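Reshma Tshabalala | 1/3/18 | Reviews | 16 comments

Filed under: teleoperation, gloves, things I bought with somebody else's money

Review: the Lester hand controller kit, after a long spell of living with it

I've been promising this one for ages, and Pieter Swanepoel has now asked me twice in the comments, so let's get on with it.

The Lester is a glove and a forearm brace, plus a foot pedal and a box that sits between all that and your robot. You wear the glove, you move your hand, the robot hand moves too, and the software writes it all down so you can train something on it afterwards. We bought the right-hand set. There's a left-hand one as well, and a bundle of both which saves you a bit, but our budget said one, so one it was.

I should say where I'm coming from. I've shown robots things in most of the usual ways by now. I started with grabbing the arm and dragging it about (still my favourite for anything slow, I don't care who laughs), then had a miserable few months with a games pad, and then a Vorndale leader arm, which is a small copy of the big arm that you push around while the big one follows. The Vorndale is lovely for reaching and hopeless for fingers. You get a trigger, and the trigger opens and closes, and that's your lot. As soon as we had a proper hand on the end of the arm, the trigger was like playing the piano in oven gloves.

Setting up

The manual says you'll be running in an afternoon. It took me most of two days, though a good chunk of that was my own fault for plugging the brace into the wrong port and then blaming the driver. Refilwe Nkosi found it in a minute flat. The calibration is quick once you know it: flat hand, fist, then touch your thumb to each finger in turn and hold. Do it again after lunch! The glove shifts as it warms up and the thumb goes first.

It comes in two sizes and I'm between them. I went for the small, and it pinches across the knuckles after an hour. Siyabonga Van der Merwe, who has hands like shovels, wears the large and says it's the most comfortable thing he's had on all year, so make of that what you will.

What it's like to drive

Really good, mostly. The delay is small enough that I stopped noticing it by the end of the first morning, and the fingers follow yours closely enough that you stop thinking about joints and just reach for things. Big round movements feel lovely. Picking up anything about the size of a tennis ball is a joy, and I've handed the glove to visitors who got it first go.

Small flat things are another story. You have no sense of touch beyond a little buzz in the fingertips, and the buzz only tells you that something has been touched, not how hard. So you end up watching very closely and squeezing a bit more than you need to, and then the robot learns to squeeze a bit more than it needs to, and there you are. I've taken to doing those grasps at half speed and deleting any where I fumbled. Sarita Sachdeva keeps the fumbles in if I recovered well, and her policies are better than mine at getting out of trouble, so I may have to change my ways.

The pedal is the best bit of the whole kit. Press once to take hold of the arm, press again to let go. While you're disconnected you can put your own hand somewhere comfortable and pick up again from there, so you're never stuck with your elbow round your ear. The Vorndale had nothing like it and I missed it every single day without knowing what I was missing.

The recording software

Fine. It's plain and a bit ugly, but it saves as it goes and it has never lost me a session. We recorded 3,939 demonstrations between September and Christmas, and kept enough of them to be useful. The tagging is poor: you get one text box per episode and no way of searching it, so I keep my own notes in a spreadsheet like it's the olden days. Exporting is slow too. Once you're past 2,000 episodes in one folder the list takes an age to open, so split them up before you get there.

The table is part of the kit, sort of

People always ask what they should practise on, and the answer is a mixture, because a tidy row of identical blocks will teach you (and the robot) very little. We work at a height-adjustable table with thick felt on top, and the felt has made more difference than any setting in the software. Hard things don't skid off when you nudge them, and you can get a fingertip down beside something flat without that horrible scrape.

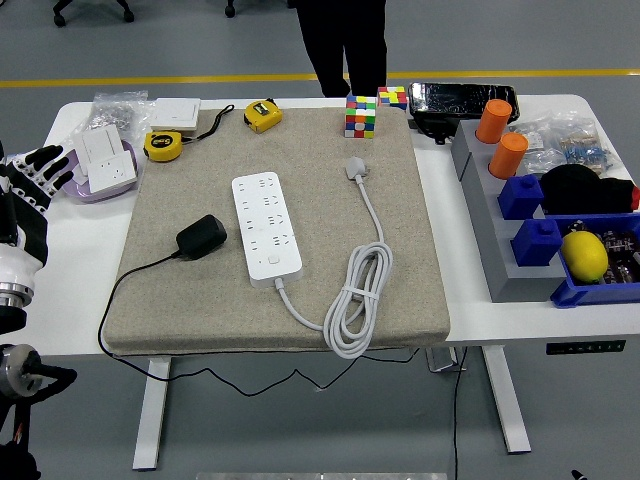

WHAT WE PRACTISE ON

The wall sockets in the lavender tray are good for beginners when they're leaning up and rotten when they're lying flat, so I like to have one each way. Tape measures are my favourite for the glove, with a nice fat body that you can get your whole hand round. The Rubik's cubes are handy for teaching people to square their wrist up before they close their fingers. And do put a lemon in a bin of electronic bits, it's a far better test of reaching in past clutter than anything you can buy.

Cables are where the Lester earns its keep, and also where it made me swear the most. A coiled lead never moves the same way twice. With the trigger on the Vorndale I simply gave up on them; with the glove I can pinch the lead near the plug, lift, and lay the rest down where I want it, and I'd say it goes well more often than it doesn't. If your work has cables in it, I'd buy the glove for that alone.

Niggles

The strap on the brace is the sort that collects fluff, and ours has started letting go in the middle of a reach. Kushwaha sell a replacement with a proper buckle and I've ordered one. The cable from glove to box is too short if you like to stand, which I do. Washing the glove liner means taking out every sensor by hand, and there's no spare liner in the box, which at this price is mean.

Against the Brornska

I had a loan of the Brornska glove for a fortnight, so this is a quick comparison and no more. It's lighter, it fits me better, and it pushes back on your fingers when the robot grips, which I loved. It also wanted recalibrating every time I scratched my nose. If they sort that out I'll be first in the queue.

Would I buy it again?

Yes, in the large, with a thin cotton glove underneath. If you only have a two-finger gripper, save your money and get a leader arm. If you've got a hand with real fingers and you're still driving it with a trigger, go and try a Lester. Four stars, and I've knocked the last one off for the liner.

Pieter, the settings file you wanted is on the downloads page. Change the thumb offset before you run it, mine's set for short thumbs.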